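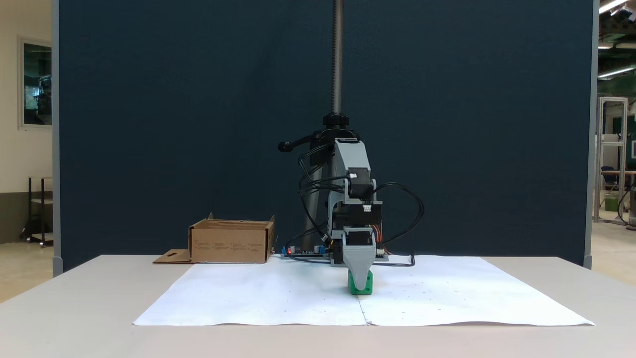

When may a person put a hand near a small robot arm? Only after the power is off and the one who switched it off has said so out loud.

Home | Stories | Archive | Submit | Contact

The Second Rule

Jocelyn Turcotte had written the rules on one page, and the page hung beside the door of the Lennox room. There were six of them. Catherine Niven learned them by heart on her first evening, because she was afraid of being asked.

She was not asked. Jocelyn only gave her the logbook and a pencil.

"Every run gets a line," she said. "Also the bad runs. The bad runs before the others."

The arm was called Breken, after the village where Jocelyn was born. It had to go down to the green cube, close, lift, and put the cube back. Then again. By December they had to show the people from Jekel a full log, and the log had reached 1,028 lines.

At line 1,029 the cube turned a little under the gripper. Catherine saw it and her hand was already moving. It was such a small thing to correct – one finger would be enough.

"Rule two," said Jocelyn. She did not raise her voice.

Catherine took back her hand and held it in the other one, like something she had borrowed. The arm tried to close, and opened again. She wrote: failed, cube turned, not touched.

"It would have been a good run," she said.

"It would have been your run. What would you write then?"

Catherine thought about this. At her former job, in Firnent, they had a log of 2,813 lines and every line was good. She had been proud of it. She remembered now how many fingers had been in it, and some of them were hers. One winter a man there reached in without calling, and he wore a bandage until spring. The log for that day said only: completed.

She did not tell this to Jocelyn. She turned off the power.

"Power is off," she said, too loud for the room.

"Power is off," said Jocelyn. The second person must repeat it, that was rule three.

Catherine put the cube straight. She looked at her hand while she did it. Then she stepped back behind the tape, called again, and waited for the answer before she touched the switch.

The arm started down. She took the pencil and wrote the number of the next line, and left the rest of it empty.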